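Tutside Chart Journal, spiral bound, second printing

I started making these for myself, and I'll say that up front so you know who you're buying from. I'm Charalambos Stergiou, I trade a small account from a back room in Getville, and I got sick of losing track of why I'd bought things. My broker's software will show me every price I ever paid, down to the cent. What it won't show me is that I bought on a hunch after a big green candle and then moved my stop twice.

So the journal is paper. You get 100 trade pages, one trade to a page, with a blank grid at the top where you sketch the chart by hand. Yes, by hand! I know it sounds like homework, but drawing the trend line yourself makes you look at it a lot harder than clicking one on does. Under the grid there's room for your entry, your stop, your target and the position size, and then a good fat box for whatever you were thinking at the time. Be rude in there if you like, I certainly am.

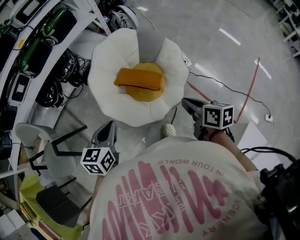

At the back there are nine review sheets. I do mine at the end of the month with a cup of tea, and it takes me around 2 hours if I've been busy (less if I've been behaving). You copy across your winners and losers, work out the average of each, and mark which setups they came from. My November sheet was a shocker. Every single loss was a breakout I'd chased, and I'd have sworn black and blue it was bad luck.

New in this printing, as of 8th February: the paper's heavier, so a gel pen doesn't bleed through, and the grid lines are a paler grey. A few of you asked for that and you were right. The Hundex cover is the same colour as before and still wipes clean.

It comes as a single or a pack of three. Petridis does the printing and I pack the orders myself, so give me a couple of days before you write to ask where yours is. There's no advice in it, by the way, no tips and no magic indicator, and I'm not licensed to give you any. Refills for the ring binder version are sold separately and don't fit the spiral one.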